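Chapter 4

Small Things: Sorting and Storing Accessories

In this chapter you will learn how to:
empty and sort a collection of small accessories
choose a box that suits what goes in it
store beads, fabric and hair pieces so that they last
plan a sorting session for somebody else's belongings

Words to know: accessory, category, container, elastic, lining, pile (of a fabric), strand

Chapter 3 dealt with coats, bedding and the big awkward items that fill a wardrobe. Now we get to the part of the course that most students look forward to, and with good reason. Small things are a joy to sort! They are bright, they are varied, they tell you a great deal about the person who wears them, and you can finish a whole collection in one sitting and see the difference straight away.

They are also harder than they look. A jumper stays where you put it. A beaded bracelet slides, rolls, catches on its neighbour and slips down the back of the drawer. Twenty small items can take longer to put away than a week's washing, and if the system is a poor one they will be in a heap again by Friday.

4.1 Where to work

Before you touch the collection, choose your surface. On a bare table, beads bounce and roll. A tray with a raised edge is good for very small pieces, but it soon fills up. For mixed accessories, a soft blanket spread out flat is hard to beat. The pile of the fabric holds round things still, and nothing gets scratched when you put it down. A bed with a blanket over it works beautifully, and so does a rug, if you are happy to kneel.

Colour matters too. Pick a blanket that is plain and fairly pale, because you need to spot a single loose bead against it. A patterned quilt looks cheerful and hides everything you drop. The one thing to watch for with a plush blanket is that tiny pieces can sink into it, so run the flat of your hand over it at the end and give it a gentle shake over a clean floor.

Work in daylight if you can. Navy and black look the same under a warm bulb, and so do some purples and browns.

4.2 Empty first

The first rule of this chapter is a simple one: take things out before you decide about them. It is very tempting to peer into a box, pull out the two items you recognise as rubbish and call it done. You will miss what is underneath. Lift the contents out in small handfuls and lay them in front of the box, spread out so that each one can be seen.

If strands have tangled, leave them tangled for now. Put them down together and come back to them when the rest is clear. Pulling at a knot while you are still unpacking is the quickest way to snap a thread.

Soft items such as cloths can stay in the box a little longer. They take up room on the blanket and they are rarely the cause of the muddle.
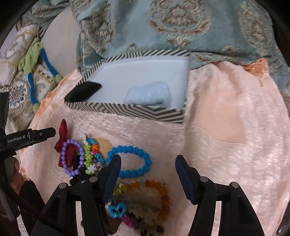 Once everything is spread out, stop for a minute. Look at the whole collection before you begin moving pieces about. What is there most of? Which colours keep coming up? Are there things that clearly belong together, such as a matching pair or a set? This short pause is the part that beginners skip, and it is the most useful minute of the whole job.

4.3 Choosing your categories

A category is a group of things that you decide to keep together. There is no single correct way to divide up a collection, and that is what makes the work so interesting. Here are the four methods used in this book.

By type. All the bracelets go together, all the bows go together, all the clips go together. This is the method to learn first. It is quick, and anybody in the house can follow it.

By material. Beads in one place, fabric in another, anything furry or fluffy in a third. This method protects delicate things, since a hard bead will rub against a ribbon if the two are shaken about together.

By colour. Lovely to look at and great fun to do. It suits people who choose their accessories to match an outfit. It is less useful for a small collection, where you may end up with one thing in each colour.

By use. Everyday things at the front, party things at the back, school things in a place of their own. This works best when the owner is there to tell you which is which.

You can mix methods. Sorting by type first and then by colour is a favourite in the Pendedholm workroom, where the second-year students look after a dressing-up collection of 401 pieces. They tried sorting by colour alone for one term and found that younger children who wanted a bow had to look in every drawer. Sorting by type came back in March and the drawers have stayed tidy.

4.4 Looking after different materials

Beads on elastic. Lay these flat in a loop or an oval, or slip them over a soft roll of cloth. Never hang them from a hook for long periods. Elastic that is kept stretched grows slack, and then the bracelet gapes on the wrist. Check for gaps between the beads as you go. A gap can mean that the elastic has begun to give, and it is far easier to restring a bracelet while it still has all its beads.

Beads on thread or wire. Let twisted strands keep their own curve. Straightening them out puts strain on the ends, where the knots or fastenings are. Strands of small shaped beads, such as flowers and stars, have little points that catch on everything, so give them a section or a small pouch to themselves.

Fabric bows. Store these on top, always. A bow that has been squashed flat can often be brought back with a little steam from a kettle (stand well back and use tongs), but it is better not to squash it at all. A scrap of tissue tucked inside each loop holds the shape.

Pom-poms and other furry pieces. Shake them out, stroke them in the direction the hairs lie and leave them plenty of air. Keep them away from clips with teeth. Anyone who has had to pick a clip out of a pom-pom will understand why!

Clips and grips. Close them before you put them away. Open clips grab hold of their neighbours, and half of all tangles begin that way.

Soft cloths. A folded cloth is worth keeping in any accessory box. It can line the bottom, stop things sliding about and be used to wipe beads clean. Fold it to fit one end of the box and you have made a divider as well.

4.5 Choosing a box

Students often want to buy the box first. Please wait! Until you have sorted the collection you cannot know what size or shape you need, and a beautiful box that is too deep will turn into a jumble however carefully you fill it.

Look for a low, open box that is wider than it is tall. You should be able to see every item without lifting another one. A rectangular shape is easier to divide up than a round one, and it sits neatly on a shelf. A pale inside is a real help, as dark linings swallow dark clips. The outside can be as bold as you like. Stripes, zigzags, spots, whatever makes the owner smile. People put things back in a box they are fond of.

Test the box before you settle on it. Put the collection in, carry it across the room, set it down and look inside. If things have slid to one end, add a divider or a folded cloth. If they have climbed on top of each other, the box is too small or the collection has been packed in layers.

Lids are a matter of taste. A lid keeps out dust, but it also adds a step, and an extra step is often enough to leave a bracelet lying on the windowsill. For things worn every day, leave the box open.

4.6 Putting it all back

Work from the bottom up and from the heaviest to the lightest. Lining cloth first, then beads, then clips, then bows and furry pieces. Keep one corner free. It feels wasteful, but a collection of accessories always grows, and the empty corner gives the next arrival somewhere to go.

When you have finished, ask the owner to find three things without your help. If they hesitate, move something. It is their box, and it has to make sense to them.

Activity 4A: A practice sort

Work in pairs. You will need a plain blanket, an open box and a mixed collection of small accessories from home or from the class store.

Spread the blanket and unpack the box on to it.
Take one minute to look, without touching.
Agree on a method from section 4.3 and sort the collection.
Write down how long it took and which items were hard to place.
Mix everything up and sort it again by a different method.

Compare your notes with another pair. The class at Wullport did this with 41 items and needed nearly twice as long to sort by use as by type. Was it the same for you?

Keep your notes safe, as you will need them for the Hawthorne project at the end of Chapter 5, when we move on from a single box to a whole set of drawers.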